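Chapter 15
Who Eats the Offering?

By Joris Kuipers and Raíssa Dantas

Food is placed before a god. Some time later it is taken away again. Between these two moments lies one of the oldest practical questions in religion, and students who sail through the chapters on the soul tend to get stuck on it: what, if anything, has happened to the rice?

To an outsider the answer looks simple. The rice is all still there. Put this to a worshiper and you will usually get the patient look reserved for people who have explained a wedding as two signatures and a cake. The portion on the altar and the portion in the pot may weigh the same, but only one of them has been given.

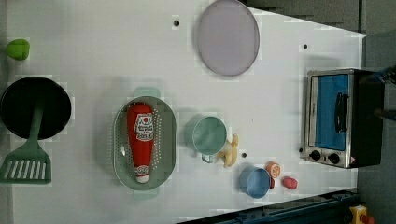 Offerings need an order of service, even in homes where no one would use so grand a phrase. Something has to be cooked, something has to be set apart, and the setting apart generally comes before anyone in the family has a taste. In many Hindu households the cook does not sample the dish at all, which takes nerve with salt. The rule rests on keeping the cooking things and the serving things distinct in the mind. Even a toy kitchen follows the same grammar: a black frying pan with a green slotted spatula across it on one side, a big oval plate lying farther up the table. The pan belongs to work. The plate belongs to whoever is being served, and a good deal of ritual law is an attempt to say who that is and who may touch it first.

What comes back from the altar is called prasada, a word often translated as "grace" or "favor." It is shared out and eaten, and refusing it is rude at best. Compare this with ordinary leftovers, which in the same household may be thought unfit to hand to a guest. A god's leftovers are an honor. Your brother-in-law's are not. 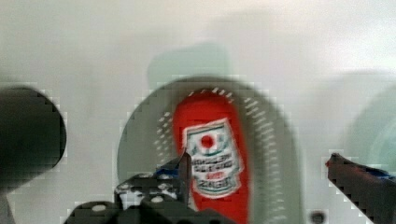

15.1 Gifts that burn, gifts that come back

Scholars like to sort offerings by where they end up. Some are destroyed: poured into a fire, as with the clarified butter of Vedic rite, or burned whole, as in parts of the Hebrew Bible. Others are returned and eaten. Greek sacrifice managed both, with bones and fat for the gods and most of the meat for the people who had come along. The poet Hesiod felt the need to explain this division with a story about a trick, so it seems the arrangement raised eyebrows early.

We will use 2 terms throughout the chapter. A "consumed" offering is one that no human being eats. A "returned" offering is one that comes back to the giver, or to a priest, as food. The terms are plain, and they leak. Buddhist laypeople in some countries set a small meal before an image of the Buddha, and custom varies a great deal on what becomes of it afterward.
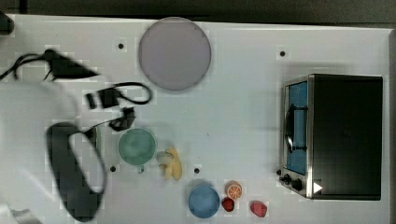 Customs vary on the clock as well. A meal may stand before the image for the length of a prayer, or through a whole morning, and communities that agree on every point of doctrine can fall out over when to clear the dishes. We advise against taking sides, at least while you are a guest and lunch is pending.

Before you read on, write down what your own family does with the first slice, the last piece or the chair left free at the table. If your answer is "nothing," ask an older relative. Keep the notes, as you will need them for the exercise on page 27.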